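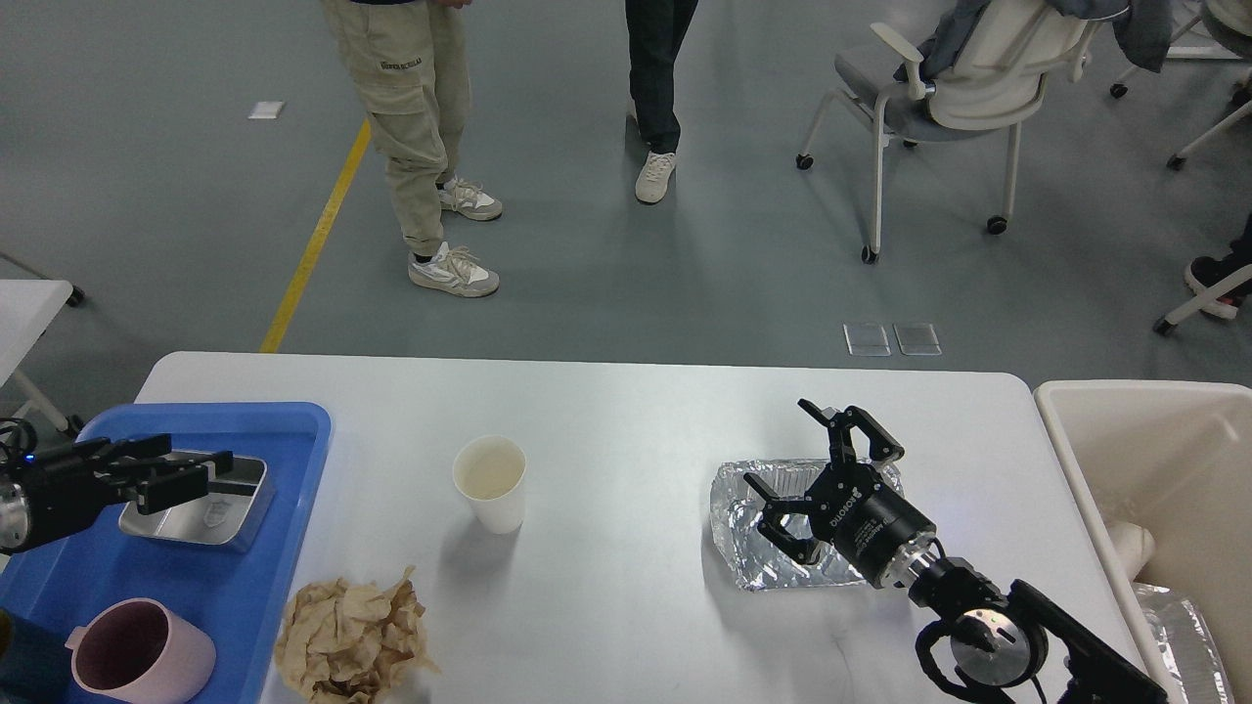

We use cookies to keep you signed in to the list archive. Accept / Manage settings

[bromura-students] Re: table sort task, what's left before the April demo

From: Leonie Faulkner
To: bromura-students list

Hi all – quick one, I have class in ten minutes so forgive the typing. Answering Jirka's message inline because he asked good questions and I don't want them sitting till next meeting.

> I went through the practice log last night and I'm confused about
> what counts as a finished round. The sheet says "all items sorted"
> but then some rounds are marked done with the paper still out on the
> table. Which is it?

Finished = blue one has the things we keep, cream bin has the trash, nothing left on the white table. That's it. Paper on the table is not done. If the sheet says done and the paper was still there then whoever filled in the sheet was being generous, please go back and fix it. I'd rather have a short honest list than a long one we can't use.

Keep: steel tray, pink mug.
Trash: paper cup, brown paper, foil tray.

Same five things every round. Please stop adding stuff from your lunch to make it interesting. We can do interesting after the demo.

> Also the foil tray. Are we allowed to crush it with the gripper? The
> left arm people say yes, the right arm people say no.

Yes you are allowed to bend it. Rules only say it has to end up in the bin. But don't plan on it. Come down from above with the fingers open, pick one wall, close slow, lift straight. If you squeeze the middle you just flatten the bottom and then theres nothing to hold. Chaturvedi got it by the near corner a bunch of times and it twisted on the way over to the bin, so not the corner either please. Long side.

And somebody swap the foil when it gets too beat up. There's a sleeve of new ones in the cabinet under the printer, we bought plenty.

> Who decides which arm does what? Last time both went for the cup and
> I hit stop.

Good stop. Do that every time, I will never be mad about a stop.

Split for now is simple. Left arm has the blue side, right arm has the foil and anything closer to the cream bin. Cup and paper are in the middle so those get called out loud before anyone moves. "Right has cup." Then the other one waits. I know it feels silly when you're standing right next to each other. Do it anyway.

> Last thing, do we want the steel tray to start inside the blue one
> or out on the table? I have seen both.

Inside. Start position for the steel tray is in the blue one already, toward the back, and the left arm just has to straighten it. We tried it starting on the table and it ate the whole round. Maybe next year's group can have that one.

OK so that's Jirka. Now my own list, for anyone who skipped down here. Setup first and then the order of a round. Print it or whatever.

Setup before a round

1. Cream bin up against the right side of the table. Touching. If there's a gap the paper goes in the gap, I have watched this happen.

2. Cables. Look at both arms and make sure the loops are free before you power up. The left side is the messy one, take an extra minute there.

3. Both grippers open, both arms up and clear of the table. Say "clear" and wait for it back.

4. Two people on the floor side, max. Everybody else sits down and stays sitting. Jackets on chairs is fine, bags on the floor is not, I tripped on one last time.

Order of a round

5. Left arm over the blue side, right arm to the foil. These two can go at the same time, they're far enough apart. Cup and crumpled paper stay put until the foil is dealt with.
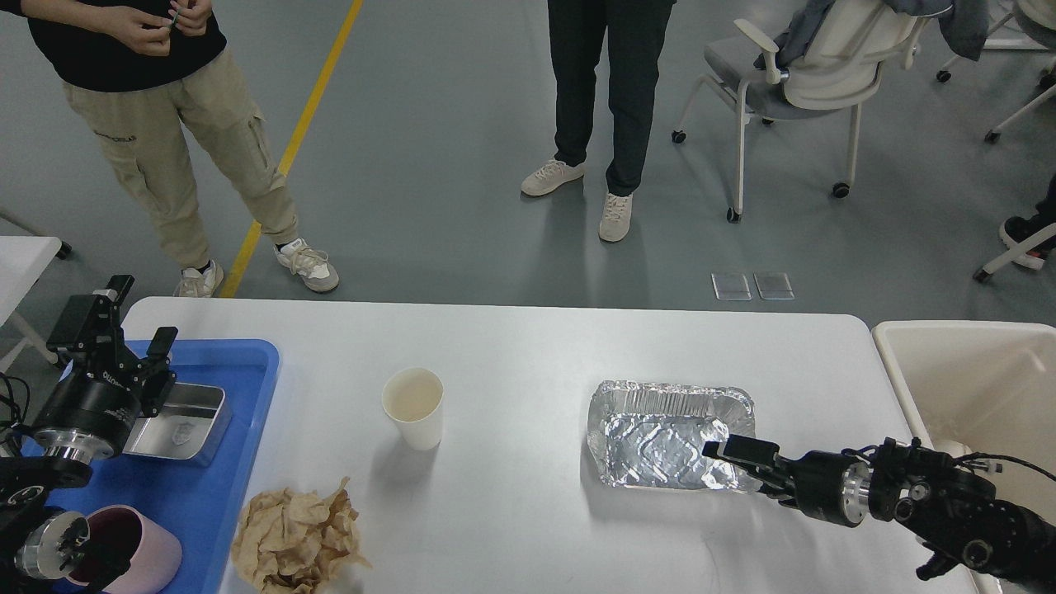 6. Foil into the cream bin. Right arm backs off the way it came, don't swing across the middle with the fingers closed on something.

7. Cup. Call it. Grab the cup low on the side, the rim folds if you take it by the top.

8. Paper. Call it. Usually right arm but left can have it if it rolled over that way. Don't chase it, one try, back up, look, try again.

9. Left arm straightens the steel tray, and sets the pink mug upright if it's lying down. Mug is last on purpose. The handle catches and if it goes wrong you've still got everything else.

10. Arms up, say "clear", write the round down. Time, who drove, what got dropped. Dropped counts even if you picked it up again.

11. Reset the table and switch drivers. 3 rounds per pair and then you get up, no matter how well its going. People get sloppy on the fourth and it shows in the log.

Other stuff

– Jemell group wants the table after us so be out by 4. That means packed by 4, not starting to pack.

– Log file name: pair name, then round number. No spaces. I am begging.

– We said 1,000 logged pickups before the demo. I haven't added it all up so don't ask me yet. Chaturvedi has the master sheet and will post the number when it's cleaned up. If your rounds aren't in there by the weekend they don't count.

– Still need 2 people for demo day to talk to parents while the rest of us drive. You don't need to know how the controller works, you need to know what the task is and be nice. Reply to me off list.

– Yes there will be a spare gripper finger set on demo day. No you may not practice with it.

If I missed a question send it again, I probably read it on my phone and forgot.

Leonie

Last updated: April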